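Subject: Re: [kumow-users] right hand drops out mid-grasp

> Ours faults on the right thumb every few tries. Log says 3247, then the fingers hold position and won't open. Anyone else on the Runstead build?

Yes – welcome to the club. We get 3247 on the kettle task, with the thumb against the handle and the arm politely refusing all further instructions.
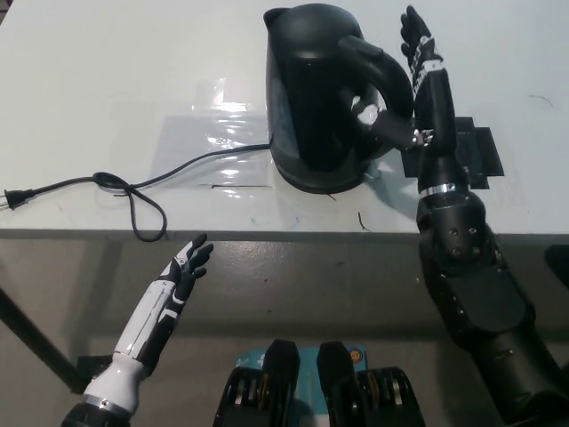
Restarting the hand node clears it for 2 or so grasps. Yap support told us to raise the thumb current limit to 4000, and that gave us the same fault with a warmer motor. Put yours back if you tried it.

Until Kenetti ships a fix, we run the kettle empty and unplugged, and keep a person on the e-stop.

– Kumow bench 4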